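I used to think a box of chocolates needed nothing from me but a lid coming off. Then I started putting mine out on a little floral tray, and now I fuss over it like a florist (guilty!). A white tabletop helps – all that pattern gets room to show off.
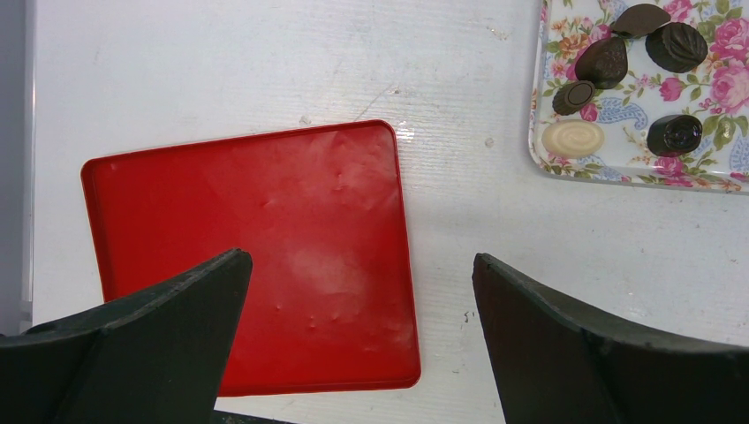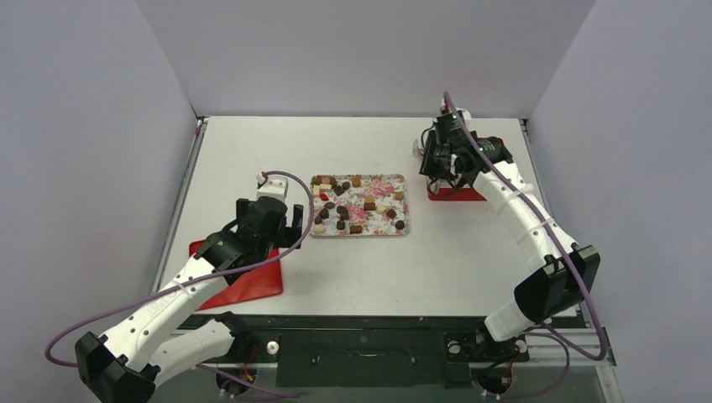

Chocolates on the floral tray, with a bit of red beside them.

Stojanovska wrote in to say that she never mixes mints with anything, ever, as the whole tray tastes of toothpaste by evening. Fair point! Mine go in a separate dish now, 19 at a time.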